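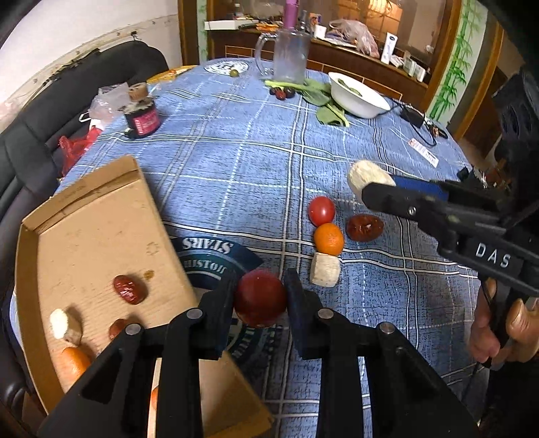
Subject: Re: [allotment-list] Green tomato chutney, quantities?

Hi Wilma and everyone,

> Wilma Maes wrote:
> Has anyone got the chutney recipe that did the rounds last
> year? I've lost my copy and I've got a windowsill full of
> green ones that are clearly never going to turn. Also, can I
> swap the sultanas for dates? My lot won't eat sultanas.

Yes to dates! I've done it both ways and I like it better with them. They melt down into the mix and you get a darker, stickier chutney that is lovely with a bit of Cheddar. Take the stones out first (I missed one last time and my brother-in-law found it, sorry Pete) and chop them fairly small.

My version, for what it's worth:

- 1 kg green tomatoes, chopped
- **300 g** onions
- **275 g** soft brown sugar
- 8 dates, the big soft ones
- 5 cloves of garlic
- a pint of malt vinegar
- a thumb of ginger, grated, and a teaspoon of salt

Everything goes in the big pan together, bring it up slowly until the sugar has gone, then let it blip away with the lid off until you can drag a spoon across the bottom and the gap stays put. Mine took most of the afternoon and the whole house smelt of vinegar, so open a window before you start!

If a few of yours do go red, chuck them in too, just cut the vinegar back a splash. And do leave the jars alone for a couple of months. I opened one early and it nearly took the roof of my mouth off, but by February it was gorgeous.

On the other thing, seeds for next year: I'm putting in an order with Pernimard soon and the postage is daft for one person, so shout if you want to share. I'm after a bush tomato and some of those flat beans that did so well on the Tennant Road plots. Has anybody grown beans on the Welitz side, where it gets so soggy? I'd love to hear how they got on.

Wilma, I've got spare jars with lids if you're short, they're in the shed and you're welcome to the lot.

Cheers,
Jan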